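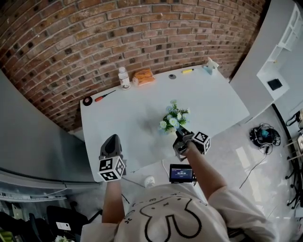
4. Publishing a dataset to the city portal

This section is for department editors. It explains how to send a dataset from Karkari to the public portal. Before you start, your account must have the role "Publisher". If you see only the button Save Draft, you do not have this role yet. Please write to Gizella Virág in the records office, and she will add it the same day if your message comes before 11 in the morning.

4.1 Preparing the file

1. Export your table as CSV with UTF-8 encoding. Karkari also accepts XLSX, but only the first sheet is read. The other sheets are ignored and you will not get any warning.

2. Check the column names. Each name can have up to 80 characters. Use small letters and the underscore, for example permit_type or date_issued. Spaces are changed to underscores during the upload, and this can break the links which other offices made to your older file.

3. Remove all columns with personal data. Home addresses, private phone numbers and birth dates must not stay in the file, also when the column is hidden in your spreadsheet program.

Caution: A hidden column is still exported. Open the CSV one time in a plain text editor before the upload and look at the first lines.

4. Write dates in the form year-month-day. Mixed forms in one column will be stored as text, and then citizens cannot sort them on the portal.

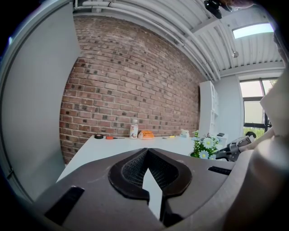
4.2 Uploading and describing

1. Sign in to Karkari and choose Datasets, then New. If you want to replace the file of an existing dataset, open this dataset and choose New Version. Do not create a second dataset with the same title.

2. Drag the file into the gray field, or press Browse. Wait until the green check mark appears. Large files can need several minutes -- please do not close the tab.

3. Fill in the description form. The fields Title, Summary, Office, License and Update Frequency are required. For the license, take the default value, unless the legal office told you something different in writing.

4. Add at least three keywords. Choose them from the list when it is possible. Own keywords are allowed, but they are not translated in the Spanish version of the portal.

5. Enter a contact. This should be the shared mailbox of your office and not the mailbox of one person.

Note: The Update Frequency is a promise to the public. If you choose Monthly and no new version comes, the portal shows the label "Overdue" next to your dataset.

4.3 Review and release

1. Press Send to Review. The status changes from Draft to Waiting.

2. The reviewer for building and transport data is Essam Abou Zeid. All other subjects go to Yen-ting Yuen. Reviews are made every Wednesday, and you get the result by e-mail.

3. If the dataset is returned, read the comments in the tab History. Correct the file, upload it as New Version and send it again. Your description is kept.

4. When the status is Approved, press Release. The dataset is visible on the portal at 9 the next morning.

Caution: After the release you can withdraw a dataset, but copies which were already downloaded stay with the people who have them. If you find personal data in a released file, press Withdraw at once and then call Ottó Juhász. Do not wait for the next review.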